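# Writing the cell rules at Hesoment

13 May 2025

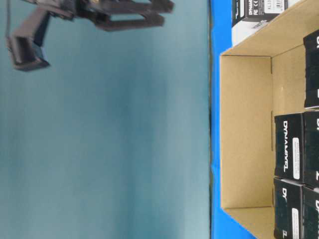 Raffaele Pellegrini disagrees with anyone who treats a small gripper as exempt from guarding rules. Low force, he said, is a claim that has to be measured and written down before a person works within reach.

The Hesoment code of practice runs to 11 clauses. Pellegrini drafted most of them at the Sendasthorpe workshop and regards clause 2 as the one most often skipped. It requires a new risk assessment whenever the fingers, the payload or the software limits change. "People will do it for a new arm," he said. "They won't do it for a new set of fingers, and the fingers are what touch you."

Spare actuators are covered as well. Parts stay in their boxes until the label has been checked against the build sheet, and a swapped unit gets its torque limit set again before power goes to the rest of the chain. The Paner log held 497 entries when he last audited it. "A fair few had a part number and no limit recorded – I'd fail those."

He is less strict about cable inspection, which the code sets at every 1000 cycles. Farina, the second site, wanted a longer interval. Pellegrini is willing to discuss it once their records are complete. The revised text is due in September, and comments on the wording of clause 2 are still open.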